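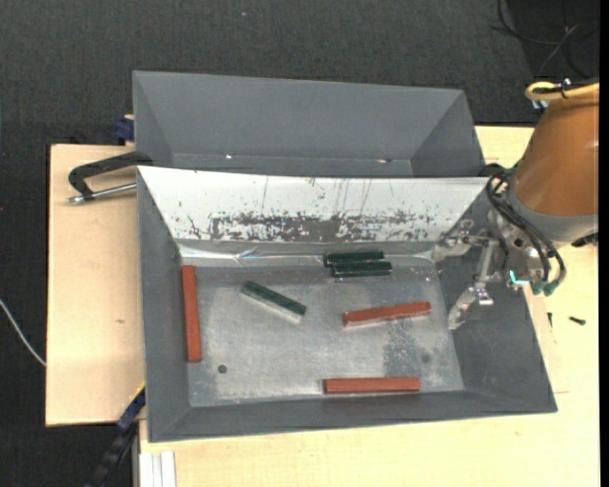
I've been selling (and using, and dropping) the big gray Bindholm bin for long enough that I should probably write it a proper page. So let's talk about the one with the sloping sides, the bigger of the two sizes we carry, and what it's like to live with. The first thing people ask me is whether it stays pretty, and no, it doesn't! The bottom goes cloudy and scuffed once you've had hard blocks in it for a while, and if you put a white panel against the back wall, that'll pick up scratches and a ragged dark band low down where things rub. The sloped walls on mine are still smooth and matte, though, and I've done nothing to look after them.

Home | Bins & Trays | Blocks | Table Stuff | Clearance | Say Hi

Filed under: Bins & Trays, Things I Use Myself

Why I like a bin with slanted walls

I started out with straight-sided tubs, the Coneo ones, and they're fine tubs. I still have a stack of them in the hallway holding extension cords. But when you want to get a flat bar-shaped block out of a straight-sided tub, you end up scraping your knuckles down the wall and digging at it with a fingernail. With a slant, your hand has somewhere to go. You reach down along the wall, get your fingers under the end of the block and up it comes. My nephew figured this out before I did, and he was four at the time.

The other nice thing is that you can see everything. I keep a small number of blocks in mine, red ones and green ones, and I like being able to look down and know what I've got without stirring. If you fill it to the top you lose that, so I don't fill it to the top. You do you.

What I keep in it

Mostly blocks. We use them for sorting games on Sunday afternoons, reds in one bin and greens in the other, then somebody tips the whole lot back together and we go again. The kids like it, and the grown-ups get weirdly competitive (me, I mean me). I've also used the bin for clothespins, seed packets, a very large batch of dinner rolls in a clean towel, and one winter's worth of mittens. Mittens were a mistake, they just want a basket.

I wouldn't use it for anything runny. There's a small hole in the bottom of mine, low on the left, and I never got around to plugging it. Rice finds that hole immediately. Beads too, if they're little enough.

Noise

OK, so it's loud. Drop a block in from any height and the whole house knows. I tried a cut piece of shelf liner on the floor of the bin and it helped a lot, but it slid around and curled at the corners and I took it out again after a week. Felt might be better. If you try felt, write and tell me how you stuck it down, because I'd love to know.

The back panel

You can get a white panel from Zaidi that sits against the back wall. I'm a fan, since dark blocks show up so well next to it and the bin looks less gloomy on a pale table. It chips, though. If chips are going to bother you, skip the panel and save yourself the 13 dollars.

Cleaning

Warm water, dish soap, a soft rag, then dry it right away. I tried the Arasitz scrubbing paste once on the bottom, hoping to get the cloudiness out, and all I did was move it around. I've made my peace with it.

Prices and sizes

Large bin: 40 dollars
Small bin: 19 dollars
White back panel, large only: 13 dollars

Buy 2 large bins and I'll throw in a bag of blocks while I have them. They don't nest as tightly as I'd like, so measure your shelf before you order a bunch. I had a customer, Etornam Boateng, who bought a pair for her classroom and ended up keeping one in front of the other on the worktable, and I've copied her at my place. It's a good setup if your table is deep enough.

Orders placed in the morning usually go out that same afternoon. I close up for most of January, so anything that comes in then will wait until I'm back.

19 shares | 2 comments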